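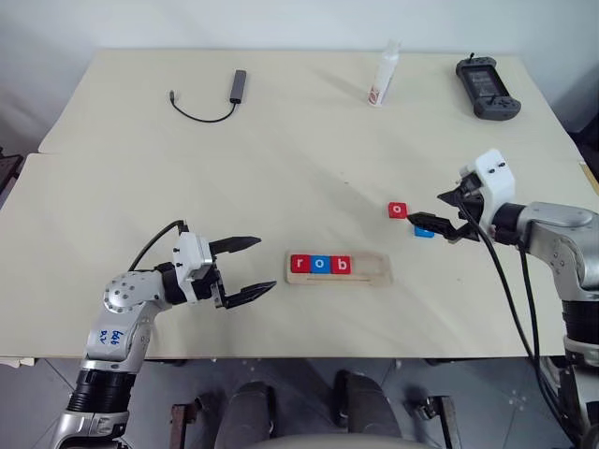

Early reading courses for the under-fives are being sold hard in Foltcombe again, and at least five families have asked me at the Thursday session whether they ought to sign up. The one everybody has the leaflet for is the Gollard course, which promises "a confident word builder" in 6 weeks. I've read the leaflet several times now and I still can't tell you what a confident word builder is. If it means a child who can put a red r, a blue o and a red b in a wooden tray and get "rob", then fine, plenty of four-year-olds will do that for you given a bit of time and a biscuit. Put the other o in the room that's left on the right and they've got "robo", and they'll be just as pleased with it. Whether they can read either one is a separate question, and the leaflet is very quiet on it.

I should say where I'm coming from. I taught reception in Skakton for a long time and I have two grandchildren at the age these things are aimed at. I have nothing against letters. I like letters! My grandson has a thing for the letter w at present and will shout it across a car park. What I mind is parents being told there's a gap opening up behind their child, and that the gap can be filled by direct debit.

So I went to the open evening at the library annexe with Lies Visser, who some of you know from the lending shelves. We sat at the back and had the full talk. It was well done, I'll give them that. Good slides, nice woman, decent coffee. She told us that children who start early "stay ahead for life". Lies put her hand up and asked how many children they had followed, and for how long. The answer was that the course had been tried with 9 children at one nursery, that all of them had enjoyed it, and that there was "a lot of very positive feedback from mums".

I wrote that down word for word. Nine children who enjoyed themselves is a nice morning. I'd want a good deal more before I believed anything about life.

I also asked what the children had been able to do before they began. She didn't have that with her. I asked if there had been another group who carried on as normal, having stories and playing in the sand, so we could see what those children had learned over the same weeks. There hadn't. Children of that age change so fast that you could give them six weeks of anything at all and they'd come out the far end doing something new. My neighbour's girl learned to whistle over Easter. No one has sent her a bill.

Now the money. The starter course is £300. For that you get the sessions, a folder, and the loan of the letters while you're there. If you want to carry on at home, which you are told several times is "where the real progress happens", the full home set is £589. I asked if the second price included the first and it does not. There's a reduction if you pay for both on the night, and I watched two couples do it. I don't blame them for a minute. It was gone eight, they were tired, and they'd just been told their child might be slow.

Lieselotte Ackermann, whose twins did the spring course, was kind enough to talk to me and says I can use her name. Her view is warmer than mine. The twins liked going, they liked the songs at the start, and one of them now picks out letters on shop signs, which he didn't do in January. She thinks the course did that. I think he's four and walks past the shops every day. We left it there, on good terms, and she has lent me the folder. It's mostly colouring sheets. Some of the letter shapes are plain wrong too: there is an a on the third page that no school round here will ask a child to write, and somebody is going to have to unteach it.

I did try to be fair and look for the other side. Fenna Van Acker pointed out that a fixed time each week, with phones away and one grown-up paying attention to one child, is worth having whatever you call it, and that some families find it easier to keep to if they've paid. I accept that. I've paid for a swimming pass on the same thinking. But then say so on the leaflet, and charge swimming pass money.

The other point made to me was that a few children do need help early, and that a course might spot them. This one worries me more than the price. If you think your child isn't hearing well, or isn't talking as you'd expect, or you just have a feeling about it, please go to the health visitor, and go back if you're brushed off. A person running a course from a folder isn't there to check ears. At the open evening a dad asked about exactly this and was told that "most of these worries melt away by week four". I thought that was a poor answer and I told her so at the end.

As for what I'd do with the under-fives, it's dull and you've heard it. Read to them, the same book forty times if that's the one they want. Let them see you read. Sing the silly songs, and stop before the rhyming word so they can shout it. Talk about the bus. If they want to play with letters, let them play with letters, and use the sound the letter makes when you name it. Don't correct the spelling of anything made by someone who still needs help with their coat. When they've had enough they'll wander off, and that's fine.

We've got letter sets on the lending shelves, some in wood and some in foam, and borrowing is covered by the ordinary subscription. The Geerts family gave us a good one last August and it's hardly been out. Facundo Domínguez has been through the older sets and taken out the ones with too many pieces missing. If you've got a stray vowel down the back of the sofa we'd be glad to see it again.

I have written to the Gollard people with my questions: what were the children like before, what were they like after, who did the checking, and has anybody looked again a year on. If I get a proper reply I'll print it in full, including any part that makes me look foolish. So far I've had an automatic message thanking me for my interest and offering me a place on the autumn course.

Anouk Dierckx

Foltcombe Toy Library > Newsletter > Opinion

Recent items
Do we need a second bike rack?
Puzzle returns: please check the box first
Baby sleep apps, and why I deleted three of them
New on the shelves: marble run, train track, dressing-up
Skakton coach trip: places left

Contact the newsletter | © Foltcombe Toy Library | Back to top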